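4.3 Refitting the processor and memory

This section applies to desktop units received at the Farham workshop for refurbishment. Complete section 4.2 (removing the side cover and heat sink) before starting.

Caution: Disconnect the mains lead and hold the power button in for 12 seconds before touching the board. Wear an earthed wrist strap throughout.

1. Lay the case flat on the bench mat with the open side facing up.

2. Check that the expansion slots are clear of dust and loose screws. Blow out any debris with the hand pump. Do not use a household vacuum cleaner.

3. Release the retention lever beside the processor socket and raise it fully. Open the retention frame.

4. Lift the processor straight up by its edges. Place it in a Lollau tray, contacts down, and write the job number on the tray label.

Note: Do not touch the socket contacts. If any are bent, stop work and record fault code 713 on the job sheet.
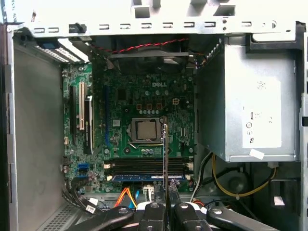

5. Line up the notches on the replacement processor with those in the socket and lower it into place without pressing. Close the frame, then the lever.

6. Open the latches at both ends of each memory slot. Match the notch in the module to the key in the slot and press down evenly until the latches close.

7. Where only two modules are supplied, follow the slot order printed inside the side cover.

Caution: Never fit a module at an angle. Remove it and start again if one latch stays open.

8. Refit the heat sink as described in section 4.4. The processor must not be powered without it.

Document revision: July 2022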